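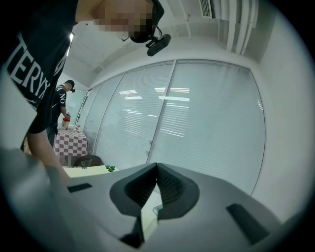 Wycliffe Gachanja said in his interview that he signed the fee agreement before he understood it, and that he would have signed nearly anything that morning. "They were kind to me on the phone," he said, "so I took the paper to be kind too." Most of the people we spoke with put it in similar terms. They judged the office by how quickly it called back and left the written terms for later.

4.2 What clients remember about fees

We held 18 interviews with former clients of the two offices, Drumach and Trondau. All had hired a lawyer for a landlord-tenant case, and all had been given a written agreement at the first meeting. When asked how the fee was worked out, nine could describe it in a way that matched the document. The others recalled a total, or a monthly payment, but not what it covered. Filing costs were the usual point of confusion. Several clients believed these were part of the flat fee until the first bill came.

The closed files tell much the same story. Of the 1141 files in the sample, those from Trondau more often hold a second letter on costs, sent after a client had called to ask. Drumach sends a one-page summary with the agreement, and its files have fewer such letters (see Figure 3 in Section 4.1). We do not treat this as proof that the summary works - the Skullevdale branch of Drumach takes simpler cases, and they make up a large share of its files. 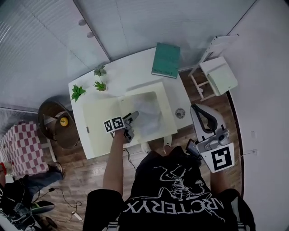

A second difference lies in who explains the agreement. At Trondau the lawyer does it, normally in the last 10 minutes of the first meeting. At Drumach it is left to the intake staff, who use the Amini checklist and ask the client to repeat each term back. Clients who had gone through the checklist found it slow, and two called it tiresome, but they were better able to say what would happen to their deposit if the case settled early.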